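Review: the Trirberg handheld gripper, after a season at a catering automation shop

By Karim Metwally
7 September 2022

Tavelell automates small kitchens: office canteens, a hospital pantry, two break rooms at Hegazy. Until March our task programs were written by an engineer with a teach pendant, working from notes taken by whoever ran the kitchen. Since then we have collected demonstrations with the Trirberg, a pistol-grip tool with two soft fingers, and trained the arm from those. I have used it on most working days and this review covers the tool and the job that comes with it.

Build. The finger pads are orange, ribbed and softer than they look. They take hold of smooth-sided cups well and thin plates badly. The mounting plates are black with open screw holes, and swapping a worn finger takes a few minutes with one hex key. The markers at the base of the fingers are how the software reads finger opening. Keep flour off them. Balance is acceptable with the camera fitted, but the cables pull to one side and drag on anything with a door.

Our test bench is a light wooden table with a microwave and a toaster, under the foam letters the team put up. Door work takes most of the bench time.

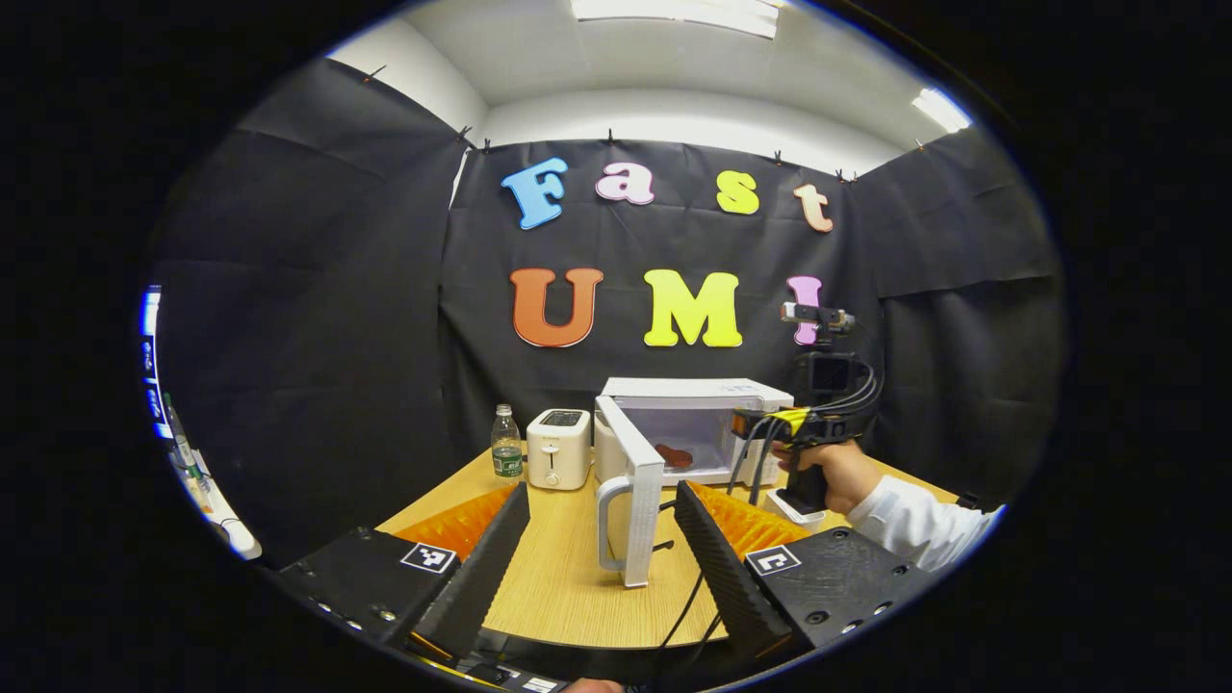 How long does it take a kitchen worker with no robotics background to record usable demonstrations? About half a day, in our case, with the first hour spent learning to move slowly and keep the markers clear of the sleeve.

That figure matters more than anything on the spec sheet. Under the old arrangement Samah Ouazzani, who ran the pantry line for years, was consulted once and then saw the result at handover. She now records the tasks herself and rejects the ones she thinks are wrong. Her objections are specific: a door pulled from the corner, a tray set down too near the edge. The engineers used to find these faults in the field.

Throughput. We logged 2,117 demonstrations up to the end of last month, of which 145 were discarded, mostly for lost tracking. A session is limited to 30 minutes per person. That limit came from Solomiia Nazarenko after two people reported sore wrists, and I would treat it as part of the product. The trigger spring is too stiff for small hands and there is no adjustment.
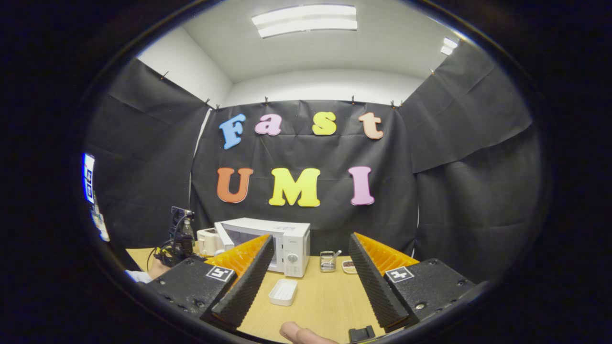

The software, Rirkon, is the weaker half. It labels each recording with the operator's name by default, and its summary page ranks operators by speed. We turned the ranking off in the first week. Adel Samir had noticed people rushing to move up the list — and rushed recordings train a rushed arm. The name field stayed, at the operators' request, after a discussion about pay. Recording is now a graded task with its own rate, which it was not in March.

What it has not done is reduce hours. The canteen sites run the arm for reheating and tray return, and the staff there spend the time on prep and on clearing the arm's errors. Khadija Abdelaziz keeps the error log at the largest site and considers the second part an undercounted cost. I agree with her. Anyone budgeting for this tool should budget for that work too.

Faults so far: one cracked cable boot, one camera bracket that loosened twice, and a charger that stops at 100 percent and then reports an error.

Recommended for shops that can put it in the hands of the people who know the kitchen. If it is going to stay with the engineers, a pendant is cheaper. A softer trigger spring is promised for the next revision, and I will update the build section when ours arrives.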